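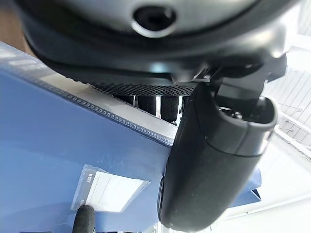 Blue storage.

Search products, parts, manuals
Search

Kolline Desk and Cabinet Set
Posted November 6, 2025 by the Estrella product desk

The Kolline set is a writing desk and a low cabinet made by Brenico for home offices, spare bedrooms and small study rooms. It ships as two pieces with a shared finish. The Favora line of flat boxes is sold separately and can be used on top of the cabinet or inside it. We have carried Kolline since July, and this page replaces the earlier one, which had the old drawer option on it. The drawer is no longer made.

The set is $575. The desk and cabinet are not sold apart at this time. Item number 273.

Finish

Kolline comes in one finish, a light wood grain with a faint streak to it. It is fairly pale and picks up a little pink next to a white wall. Most people who return furniture to us do so over color, so please ask for a sample chip before you order. Chips are free and go out by regular mail.

Wipe the surface with a damp cloth and dry it after. Do not use wax, furniture oil or anything with grit in it. A cup of hot coffee set straight on the top can leave a ring, and we can't replace a top for that.

Cabinet

The cabinet is low enough to sit under most windows. The top is wide and plain, with no raised edge, so a printer or a lamp can go anywhere on it. It has one adjustable shelf inside, with three positions. The top is rated for 100 pounds spread evenly. The shelf is rated for less - see the sheet in the hardware bag for the number that goes with each position.

Level the cabinet before you load it. The feet turn by hand. On carpet, give it a week and check it again. A wall strap is in the bag and should be used in any home with small children.

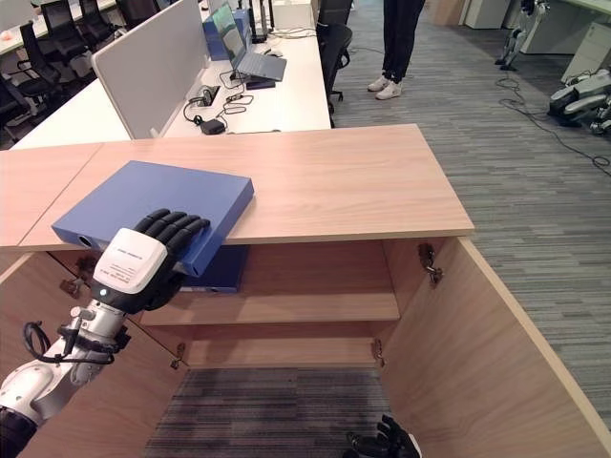
Blue box on the cabinet top. The finger hole is at the left end.

Favora boxes

The Favora is a wide, shallow box meant for things that don't stack well in a deep bin: drawing paper, place mats, patterns, board game parts, cables. Pull it from a shelf by the finger hole. A box will hold a stack of about 50 magazines if they are thin ones, laid in side by side. Stack them three high at most. Past that, the bottom box gets hard to pull out.

Favora is sold in packs of two. Colors change from season to season and we can't hold a color for a later order. If you need a matching set, buy it all at once.

The boxes are not made for food and should not be stored in a damp basement or garage.

Desk

The desk has an open kneehole with no center drawer. It will take most office chairs with the arms on, but measure the arm height first. A rail runs across the back of the kneehole and keeps the desk from racking side to side. Don't leave it off during assembly, even if it seems steady without it. 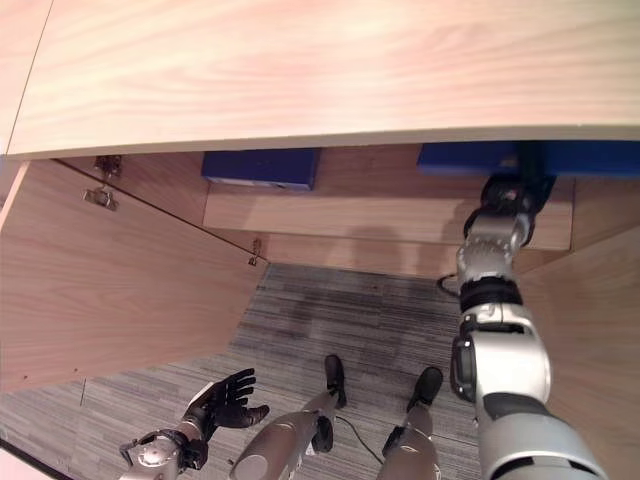
Kolline desk, kneehole and back rail. Metal hinges at the top of the left side panel.

There is no cord hole cut in the top. If you want one, you can drill it yourself, but doing so ends the warranty on that part. An easier way is to run cords off the back and tie them along the rail. Leave enough slack to pull the desk out from the wall for cleaning.

Check the hinge screws after the first month and then once a year. Snug is enough. If a screw spins, take it out, put a dab of wood glue and a toothpick in the hole, let it dry overnight and drive the screw again.

Delivery and assembly

Both pieces ship flat. Plan on two people and an afternoon. You will need a Phillips screwdriver and a rubber mallet. The hex key is in the bag. Lay the cartons flat and open them on carpet or a blanket so the edges don't chip.

Check all panels for damage before you start. Brenico will send a new panel at no charge within 30 days, but they want a picture of the carton label with the claim, so don't throw the cartons out right away.

Comments (4)

deskbythewindow
Does the shelf in the cabinet come out completely? I have a tall paper cutter I want to keep in there.

Estrella product desk
Yes, it lifts out. The pegs pull straight out too.

mapleave_home
Had ours two months. Desk is solid. The color is lighter than I expected, should have gotten the chip. Step 9 in the directions shows the rail upside down, so look at the holes before you put it in.

pdx_quilter
Bought two packs of the Favora for quilt patterns. Good size. Wish they came with a spot for a label.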